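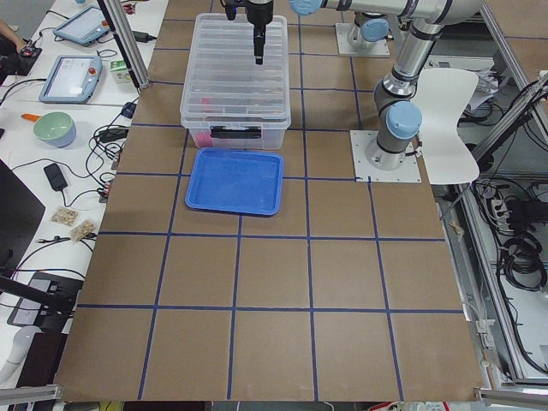

Bench Assistant, Container and Tray Handling (part-time, fixed term)
Coken, Clestside site
Posted 2020-06-08

Coken is hiring a part-time bench assistant for the Marras project, a study of how small items are put away in household storage. The work is done at a table covered in cardboard and divided into cells with dark blue tape. Items are moved between lidded clear plastic boxes and shallow trays, and each layout is recorded by cell.

The plan covers 2,000 layouts. At the time of posting, 1,938 are still to be done. The term is up to 3 months.

Duties
Set out the box, tray and items according to the layout sheet.
Check that the lid is seated and the latch is on the side given in the sheet.
Enter the row and column of each container before and after the layout. If a tray lies across a tape line, enter the cell holding the larger part of it.
Replace tape that has lifted or shifted. New tape follows the old line.
Wipe out boxes and trays at the end of the shift and return small items to their bins.
Report cracked lids, bent rims and missing items on the stock list, which currently has 71 entries.

Requirements
Able to read a grid reference and copy it without error.
Steady hand work with small objects.
Able to tell red, pink, blue and beige items apart under indoor light.
Basic spreadsheet use.
Previous work in packing, stockroom or lab support is useful but not required.

Conditions
Shifts are four hours, morning or afternoon, with one paid break. Most of the work is done standing; a chair is provided. Closed shoes are required. Food and drink stay off the table. Pay is hourly at the Clestside support grade, and training on the layout sheets is paid at the same rate.

The Skuddale site is not hiring for this project. Applications sent there will be forwarded, but this may delay a reply.

To apply
Send a one-page resume and a list of available shifts to the Coken hiring desk, Clestside, with "Marras bench" in the subject line. Applicants selected for a trial will complete a short set of layouts at the table. The trial is paid.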